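Sport Writing and Reporting
Handout 13: Reporting a boxing match from ringside
Loretta Zamora

Welcome back, everyone, and thank you for the match reports you sent in during December. I enjoyed reading them, even the ones that came in at two in the morning (you know who you are). Several of you asked the same things, so I have gathered my answers into one handout and added the bits I ran out of time for when we did the Joswood bill.

Before the first bell

Get there early and sit through the undercard. You will learn how the judges on the night are leaning, how strict the referee is about holding, and whether the ring is a small one, which matters a great deal if one of your boxers likes to move. Write down the weights, the records and the number of rounds on the first page of your notebook and leave it open there. When I covered Onishi against Stotarden for the first time I wrote the weights on my hand, and by the fourth round they were gone.

Have a word with both corners if they will let you. Trainers are usually friendlier than they look - they have been sitting in a changing room for hours and are often glad of a chat. Don't ask for the fight plan, as you won't get it. Ask how the camp went and who they sparred with, and listen to what gets left out.

Keeping your notes

I use one line for each round and I try very hard to stick to it. On that line go the score, the best punch and one thing I could not have guessed beforehand. My line for round six at Joswood read "10-9 O, left hook to body, S starts switching stance". That was plenty to build a paragraph from later on.

Some of you are writing far too much. If your head is down for a whole minute you have missed a third of the round, and it will be the third with the knockdown in it. Look up, watch, and do your writing in the break.
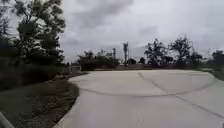
Scoring is the other thing that worried people. We use the ten point must system, so the winner of the round gets 10 and the loser usually gets 9, or 8 if there has been a knockdown. You are not a judge and your card has no standing, but a reader likes to know how you saw it, so put your total in the report and make clear that it is yours. If the official cards come out differently, give those too and let the reader make up their own mind. Please don't cry robbery over a close one. I did it once, early on, then watched the tape and felt my ears go hot.

Writing it up

Result first, always. Who won, how, in which round, and what was at stake. After that you can go back and tell the story of the fight, and you needn't go round by round. Pick the moment it turned and spend your words there. Zallora's comeback is a good one to practise on: the first four rounds can be covered in a single sentence, and the fifth deserves a paragraph all to itself.

Go gently with the war talk. Battles, soldiers, bombs and cannons were tired before I started. Plain verbs do very well in boxing - he jabbed, she slipped, he held on.

And be fair to the loser. Somebody trained for weeks for that night and their family may well read what you write.

For next time

Watch the Onishi and Stotarden rematch with the sound off, scoring as you go, and write me 510 words. You have 90 minutes from the final bell, which is generous compared with what a newspaper would give you. Put your scorecard at the end, crossings out and all. I do like to see the crossings out.

Last updated Dec 27, 2020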